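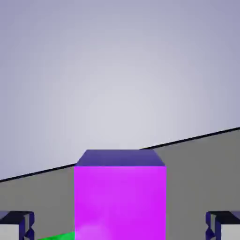 One subscriber wrote to us after the last issue wanting to know why we never say anything about bands that don't play in the city, and would it kill us to drive an hour for once. Fair call! So we filled the tank and went to Prondavcombe, and I've been carrying on about it to anyone who'll stand still ever since.

The reason for the trip was Zuvside, a four-piece who have been playing the back bar of the Robichaud Hotel for the better part of two years. Two guitars, bass, drums, and a lap steel that gets swapped in for the slow ones. If you only know them from the cassette (200 copies, long gone, please stop emailing us about it) you'll be picturing something fairly hushed. Live, they're LOUD. The second song went for nine minutes and I'd have happily taken another nine.

What got me was the singing. Three of them take a turn at it, and when all three come in together on the chorus of "Weighbridge" the whole room goes quiet, even the blokes at the pool table. There's a bit of the old pub rock in there, a bit of country, and some lovely organ-sounding drone that I couldn't work out until I got a look at the pedals on the floor. They did one cover, a hymn, and I won't spoil which.

The good news is there's an album on the way. It's called Drinero and it was recorded over five days in a shearing shed outside town, mostly in single takes, with the doors open. I've heard a rough mix of six tracks. You can hear magpies on two of them and rain on the roof during the last one, and the band has sensibly left it all in. The drums sound enormous. My favourite is the opener, a short thing with no chorus at all that stops just as you've got the hang of it.

Drinero is out in July on vinyl and download, with 25 numbered copies in hand-printed sleeves for sale at the launch only. The launch is back at the Robichaud, upstairs this time, where the capacity is a lot bigger than the back bar but still not huge. Tickets are $30 on the door, or less if you ring the pub ahead. Doors at seven, Zuvside on at nine, and the kitchen closes at half past eight, so get your order in early (the lamb pie, trust me).

A few of us are heading up from the city and there are spare seats in two cars. Reply to this newsletter if you'd like one, and let us know whether you need to be home that night or can stay over. Bring earplugs if you plan on standing near the bass amp, where I'll be.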